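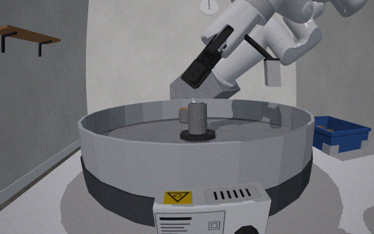
Figura 4. Celda simulada del kit Tesarlow: tambor giratorio, brazo y pinza; a la derecha, la cubeta azul.

4.2. Evaluación del kit Tesarlow en simulación

El kit se distribuye en dos partes: la escena (tambor, brazo, cubeta, sala) y un módulo de control que aquí llamamos Skatix, por el nombre del paquete. Se evaluaron las dos juntas, con la configuración de fábrica. Sin ajuste fino. Instalación en una sola estación de trabajo, sin incidencias salvo una dependencia mal declarada, ya comunicada al proveedor (Baudry) el 26 de agosto.

Protocolo. 100 episodios por política, semillas fijas, límite de 50 segundos por episodio. Tarea: localizar el frasco indicado dentro del tambor, cogerlo y llevarlo a la cubeta. Se cuenta como éxito solo si el frasco queda dentro y la pinza abierta. Las caídas al borde de la cubeta se anotan aparte. Revisión manual de los registros a cargo de Diễm Đinh; las dudas las resolvió Mỹ Kim.

Geometría. La pared del tambor está hecha de caras planas, no de una superficie curva. Barato de calcular, pero tiene consecuencias: el contacto de un frasco con la pared depende de la arista en la que caiga. En la documentación no se menciona. El rozamiento con el suelo del tambor se puede modificar, el de la pared no (al menos en la versión probada). Para noviembre el proveedor anuncia mallas más finas.

Agarre. La pinza entra desde arriba y por encima del borde, así que el margen con la pared manda. Fallo más frecuente: la punta roza el borde al bajar y el controlador aborta. De los episodios fallidos de la política base, 29 son de este tipo. Segundo fallo, frascos juntos.
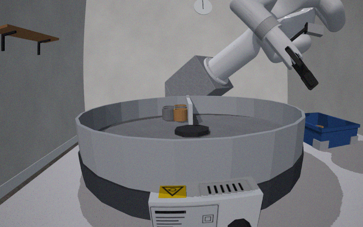
Figura 5. Dos frascos contiguos, gris y marrón anaranjado, a la izquierda del separador blanco.

El caso de la Figura 5 es el que peor resuelve Skatix. Con el frasco objetivo pegado al separador queda un solo lado libre, y en ese lado está el otro frasco. El planificador propone casi siempre la misma aproximacion y no prueba a girar antes el tambor, aunque la interfaz lo permite. Con Tedow, nuestro planificador de referencia, el giro previo se elige por coste y el problema se reduce bastante; a cambio, unos 4000 pasos de simulación más por episodio.

Color. El frasco gris se parece mucho en tono a la pared. No se ha medido por separado el efecto sobre la detección, queda pendiente. Las etiquetas de segmentación del kit evitan el problema pero no serían validas en una celda real.

Valoración. El kit sirve para comparar planificadores, menos para estimar tasas de éxito absolutas. Licencia por puesto, cara para un grupo pequeño. Los parámetros completos están en el Apéndice B.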